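About us

Hi, I'm Rodel Ocampo, and Pimden is my little holiday lettings business on the coast at Bostora. I say little, but we've got 48 apartments on the books now (I started with one, my aunt's, and she still checks up on me!).

I used to work on reception at a big hotel in Wirel, and I loved the guests but hated sending them off with a photocopied map and a buffet voucher. So when my aunt asked if I'd look after her flat over the summer, I said yes, bought new mattresses and put it online. It was full by April.

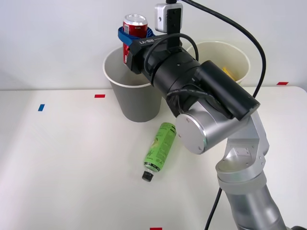 Most of our places are a short walk from the beach, and the rest are up the hill in Ansah, where it's quieter and you get a breeze in the evening. They all have a proper kitchen, free Wi-Fi and somewhere to sit outside, even if it's only a balcony with two chairs on it. Pets are fine in the ground floor flats – just tell us first so we can leave the gate key out.

Last year we looked after 970 bookings and 352 of those were people coming back, which made me very happy. I still answer the phone myself most mornings, so if you want to know which flat gets the sun at breakfast or where to park a van, do ring!

We take a small deposit when you book and the balance when you arrive. Cots and high chairs are free, but we only have a few, so ask early.

Page updated 12/7/20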